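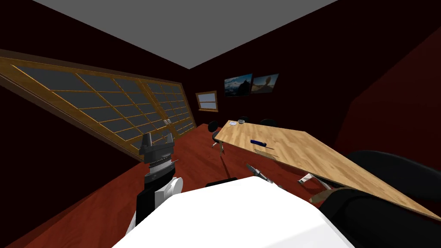 Ambiente simulado da Winamard: o braço do robô, com a garra aberta, e a mesa com a chave de fenda.

A teleoperação em simulação tornou-se o método habitual da Winamard para recolher demonstrações de manipulação. O operador segura um comando em cada mão, vê a sala pela câmara virtual do robô e conduz a garra até ao objeto. O sistema regista posições articulares, abertura dos dedos e imagem, tudo com a mesma marca temporal.

O projeto, batizado Cutach, trabalha com salas de reunião e objetos pequenos. A chave de fenda é o caso mais exigente do conjunto atual. A haste é fina, o cabo tem outro diâmetro, e uma pega fora do centro de massa faz rodar a ferramenta entre os dedos. O protocolo manda aproximar de cima, alinhar os dedos com o cabo e fechar a velocidade constante. Os operadores novos tendem a corrigir o pulso já em contacto com a mesa, e essas correções ficam gravadas na trajetória.

Das 209 demonstrações da primeira campanha, 75 foram rejeitadas na revisão. O motivo mais frequente foi a hesitação: pausas longas a meio do percurso, que o modelo aprende a reproduzir como se fizessem parte da tarefa. Seguem-se as colisões com cadeiras e tampo. A regra em vigor limita cada tentativa a 23 segundos, e o que passar disso é descartado sem revisão.

O atraso entre comando e movimento pesa mais do que a resolução da imagem. A Vulura, que fornece o software de ligação, fixou a taxa de controlo e passou a interpolar os comandos em falta. O movimento ficou mais suave, com a desvantagem de mascarar pequenas falhas de rede que antes eram visíveis no registo.

A alternativa é o ensino cinestésico, em que se guia o braço físico com as mãos. O laboratório Nazarenko mantém essa via para tarefas com força de contacto, como apertar parafusos, onde o simulador ainda modela mal o atrito. Os dois conjuntos de dados usam o mesmo formato e podem ser misturados no treino. A proporção entre eles continua em estudo, e a próxima campanha, prevista para dezembro, vai alterar apenas esse parâmetro.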